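Plornach Home Forum > Bedroom & Laundry > Fitted sheet pops off the mattress, headboard corners

1,751 views

cluren_attic
Monday is sheet day at our place and I am tired of fighting this bed. It's a big mattress with an upholstered headboard, and there is almost no gap between the two. I get the foot end on fine. By the time I've worked my hand down behind the pillows and hooked the last corner, one at the bottom has let go. Then I start over.

The sheets are 800 thread count, bought last March. They fit when new. I wash warm and dry on medium. Is this shrinkage, or am I putting them on wrong?

matt_in_2B
Sounds like shrinkage. Measure the mattress depth including any topper, then measure the pocket on the sheet. If the pocket isn't at least a couple of inches deeper than the mattress, it's going to creep up no matter what you do.

hollyhock
Do the headboard corners first. Most people start at the foot because it's easier to reach, and that leaves the tight end for last. Pull the bed away from the wall if you can, hook both head corners, then walk down to the foot and lift the mattress corner a little as you tuck.

cluren_attic
Bed doesn't pull out. It's on carpet and it weighs a ton.

hollyhock
Then lift the mattress corner instead. Slide it toward the foot a few inches, do the head, push it back.

matt_in_2B
I don't agree with the head first rule. If the elastic is worn it makes no difference which end you start with. I'd do opposite corners: top left, bottom right, then the other two. The tension comes out even.

hollyhock
Opposite corners means walking around the bed more than you need to. I've done it both ways. Head first holds better on mine.

Berenice Salinas
Check for a seam or a tag before you start. A lot of sheets have a label on one bottom corner, and if you have it turned a quarter of the way around, the short side goes on the long side and it will never stay. I did this for months on a queen. Also, high thread count sheets can be less stretchy than a plain cotton jersey. I switched to jersey and stopped having the problem.

cluren_attic
Mattress plus topper is deeper than I thought. The pocket is short by an inch. So that's part of it.

How do you all handle the top layer once the bottom one is on? I usually end up folding the laundry on the bed right after, and that pulls everything loose again.

matt_in_2B
Fold on a table.

cluren_attic
No table big enough – the bed is the only flat space I have.

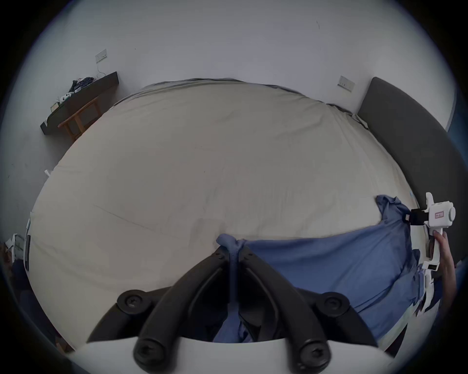
Lucimara Bittencourt

I use the bed too. Pale beige sheet down first, with the darker gray band still showing along the far edge where the sheet meets the top of the mattress. The blue cloth is a heap of folds at that point and gets sorted out from there.

What works for me is to lay each piece down from above and smooth it from the middle out. If you drag a piece across the bed to square it up, the sheet underneath comes with it. For anything large, get a second person on the other side. Pick it up by two corners each, shake once, lower it. Small creases in the bottom sheet I leave alone until the laundry is put away, then I pull them flat.

hollyhock
Agree about dragging. I'd still fold on the foot end only and keep the head end clear.

matt_in_2B
Or get sheet straps. The Jonura ones clip under the corners and you can fold whatever you like on top.

Berenice Salinas
Straps wore out the elastic on mine. I'd buy the deeper pocket first and see if you still need them.

cluren_attic
Ordering a deep pocket set tonight. Will try head first and opposite corners and post which one held.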